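黄色いタオル、全部たたむ

シェア 6 コメント 6

昨日の続きです。タオルの話、まだ終わってませんでした(笑)

前の記事で「うちの布ものを黄色に統一したい!」と宣言したら、思いのほか反応をいただきまして。でも、そろえるところまでは楽しかったんですよ。問題はそのあと。洗って、取り込んで、テーブルの上にどさっと置いた瞬間に、あ、これ全部たたむのわたしだ……と気づくわけです。

そもそもなぜ黄色なのかというと、春に駅前の雑貨屋Rolleyで、淡いレモン色のタオルがワゴンに出ていたのがきっかけです。1枚489円。最初はほんとに1枚だけのつもりだったのに、家で使ってみたら肌ざわりがよくて、次の日にまた行って、その次の週にも行って、気がついたら店員さんに「あ、黄色の」と覚えられていました。恥ずかしい。

白だと汚れが気になるし、紺やグレーだと洗面所が暗くなる。ピンクは持ってみたけどなんか照れる。その点レモン色は、朝ぼーっとした顔で見てもちょっと元気が出るんです。くすみカラー全盛のご時世に逆行してる気はしますが、うちは北向きなので、明るい色があるだけでだいぶ違います。

で、たたむ話。

わたしは長いこと、四つ折りにして重ねる派でした。実家がそうだったので疑ったこともなかったんですけど、下のほうのタオルが永遠に出番なしなんですよね。上の何枚かだけがひたすら働いて、どんどんくたびれていく。それがかわいそうで、去年からは三つ折りにしてから立てる方式に変えました。

やり方は簡単で、まず長い辺を三つに折って細長くして、それを半分、もう半分。輪になったほうを上にして立てるだけです。端が内側に隠れるので、少々ずれていても見た目はそれなり。几帳面な人が見たらたぶん怒りますが、うちの検査官はわたしなので合格です。 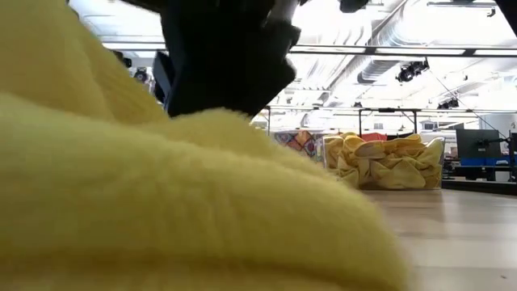 それと、毛足の長いふわふわのやつは別扱いにしたほうがいいです。これを普通のタオルと同じように三つ折りにすると、もう全然立たない。手を離したとたんにふわーっと広がって、隣の子を押し倒します。何度やっても同じなので、うちではたたむのをやめて、ゆるく丸めることにしました。ぎゅうぎゅうに巻くと毛がぺたんと寝てしまって、せっかくの手ざわりが台無しなので、空気を抱かせるみたいに、ふんわりと。

薄手のクロスのほうは逆に、たたまなくていいんじゃないかと最近思い始めています。台所で使う布って、出したら濡らして、絞って、拭いて、また洗濯行きじゃないですか。きれいな四角になっている時間、ほとんどないんですよ。なので透明のケースにぽいぽい放り込んでおくだけ。中が見えるから残りの量もすぐわかるし、家族も勝手に取ってくれます。

ケースはいろいろ試しました。最初はMartyの布製の箱で、これは見た目がかわいくて気に入っていたんですけど、中が見えないせいで家族全員が「タオルどこ?」と聞いてくるんです。毎回。ラベルを貼っても聞いてくる。次に買ったのがRureoのワイヤーかご、700円。これは風通しがよくて期待していたのに、ふわふわのタオルが引っかかって、ループがびよーんと出てしまいまして。泣きました。今はそのかご、玉ねぎ置き場として第二の人生を送っています。

結局落ちついたのが透明の四角いケースです。透明って中身がごちゃっと見えてイヤだなと思っていたんですけど、ここで黄色統一が効いてくるんですね! 同じ色だと、くしゃくしゃでもなぜか許せる。色がばらばらだった頃は、同じ量でもものすごく散らかって見えました。たたむのが苦手な人ほど色をそろえたらいいと思います。いや本気で。

洗濯のことも少し書いておきます。色ものなので最初の何回かは単独で洗いました。柔軟剤は使ったり使わなかったり。ふわふわのほうは使わないほうが毛がさっぱりする気がするんですが、これは水や洗剤にもよるだろうし、好みで。干すときは両手で端を持って、ばさっばさっと振ってから。これをさぼると乾いたあとが岩みたいになります。夜にやると音が響くので、わたしは朝にしています。

そうそう、前の記事のコメントで「Pekinnessのタオルはどうですか」と聞いてくださった方、ありがとうございます。まだ使ったことがないんですが、500円のハンドタオルをお店でさわった感じでは、わりとしっかりめの手ざわりでした。色は黄色というより、からし色。うちのレモン色と並べるとけんかしそうで、棚の前でかなり悩んで、その日は帰りました。でもまだ気になってます。たぶん買います。

さて、テーブルを空けないと夕飯が食べられないので、残りをやっつけてきます。8月に入ってから汗でタオルの減りが早くて、たたむそばからなくなっていくのが、悲しいやらありがたいやら。

次は、くたびれたタオルをいつ雑巾に降格させるか問題について書くつもりです。うちはまだ基準が決まっていないので、みなさんのおうちのルールがあったら教えてください〜。

この記事をシェア 6
コメント(6)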